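Rendby puts its milk back in the big bottle

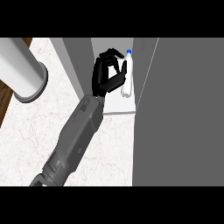 By Odile Tranmer

February 7, 2023

The Rendby dairy co-op has ended its slimmer-bottle trial, begun in September and meant to make breakfast easier on the wrist. Customers felt it mostly made breakfast shorter.

The co-op received 899 letters about the change, in a town with 22 streets. Two were in favor, and one of those was addressed to the bakery.

The old size returns to the Trukeo grocery on Vustero Road this week at 87 cents, the same price charged for the small one – a detail several letters had already mentioned, some of them in capitals.

The co-op says it has learned a great deal about listening. It has also learned that it owns almost a full warehouse of slim bottles, which will be used for cream. A smaller cream is planned for the fall.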